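Give the cards a proper home

Paper again. I said in April I'd stop going on about paper but the works office at Judville has just moved its job cards to a screen and I've had opinions ever since, so. Card racks. Wooden ones, slots in rows, one card to a slot. I think we're getting rid of them far too fast and mostly for the wrong reasons. 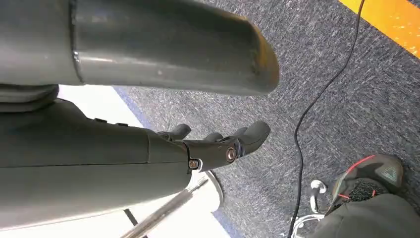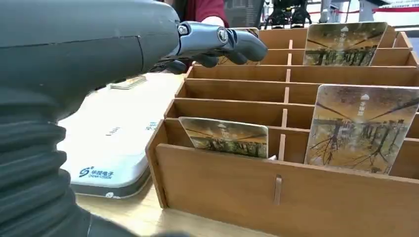 Tsutomu Onishi doesn't buy it. A slot only tells you something if the last person put the card back, he says, and in his experience the last person never does – it's in a coat pocket, or under a mug, and the whole office is hunting for it by lunchtime. A screen can't go home in a coat.

Fair. I've been the coat. But a gap in a rack is information too. You walk past, you see the gap, you know a job is out. Nobody has to log in. When a line goes missing from a spreadsheet you get no gap at all, the other lines just shuffle up and close over it, and you find out weeks later from an angry customer.

Numbers, as I was asked for them last time. At Lachance we had 1,259 jobs through one rack in a year and lost 7 cards. Seven! Five of those turned up behind the radiator. I don't have the figure for the new system at Judville becuase it can't tell me what it's lost.

Cost. Someone will say a decent rack is dear. Some 200 pounds for a good one made to size, and then you are finished paying. Compare that with the Mindholm subscription, 19 pounds a month for each person, going up every spring, and you still need to print things out for the drivers.

What I would give the other side: you can't search a rack. Can't read it from home either. If your jobs run across two sites then yes, fine, get the software, I'm not daft. And cards do get tatty at the corners, and handwriting is handwriting. Mine especially.

But most small places aren't on two sites. Most are one room, a few people, a kettle. They buy the big system as it looks grown up, then spend months typing in what used to take a pencil and a few seconds. I watched it happen at Odeck and the old rack ended up holding takeaway menus, which it did very well.

So before you chuck yours – keep it going alongside for a month. Both systems, same jobs. It's a nuisance, double the work, everyone will moan. Then ask people which one they look at first in the morning, and dont ask them in front of the manager who bought the software.

Tsutomu wants it noted that he'd still pick the screen. Noted. He also still owes me a card from Lachance, job for a garden gate, and I would like it back.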